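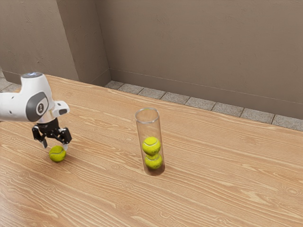
Notebook, February, started 7:40 in the morning with bad coffee

Second try at the rye starter comparison. Ibrahim Obi is sure the flour matters more than the water, I'm on the side of the water, and we've got a loaf riding on it (loser bakes, winner eats, which seems backwards now that I write it down).

Two jars, same lids. Jar A gets the Wolurwood whole rye and jar B gets the Drumomden, both with filtered water. Last time I let the tap run into one and the filter jug into the other and changed the flour too, so that whole page is useless. I've crossed it out but left it in so I don't do it again!

Feeding this morning: 39 g of old starter in each, then flour and water by eye to the same thickness. I know, I know. Hrvoje Delić borrowed the good scale and it came back with no batteries right after I'd weighed the starter, so the rest got done by spoon. Will redo it with real numbers once I've been to the store.

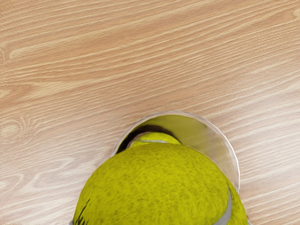

Smell at feeding time: A is sharp, kind of like green apple peel. B is milder, more like yogurt, and a bit flat. Both had bubbles all the way down the side of the glass. B had a gray skin on top that I scraped off and tossed. Probably just dried out, the lid on that one never sits right. Rubber band on each jar at the starting line.

Noon: A is well over the band. B has barely thought about it. Ibrahim came by, looked at both, said "flour" and left.

Fine, but A was also closer to the radiator. I've swapped them and I'm writing that down here so he can't say I hid it.

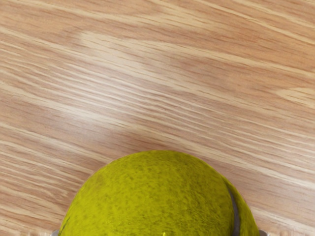 3:15: B caught up after the move! Not all the way, but enough that I'm calling the morning result suspicious. A has a domed top and is still climbing. B is flat on top with big lazy bubbles. I'd forgotten how much the warm end of a shelf can do, and the Balogun book does have a whole chapter on it that I skipped.

Started a levain from A anyway, we need bread either way. 500 g flour in the main dough, salt held back until after the first rest. It came together stiff, so I wet my hands a couple of times and left it at that.

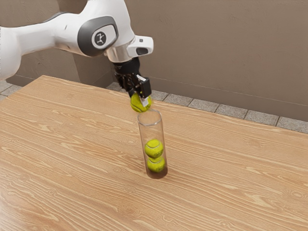 Hrvoje wants caraway in it. I'm putting caraway in half.

To do before the next round:
batteries for the scale
new lid for B
both jars on the same shelf, 2 inches apart, away from the radiator
ask at Midisen if they still mill the coarse rye
find out what Ibrahim did with my bench scraper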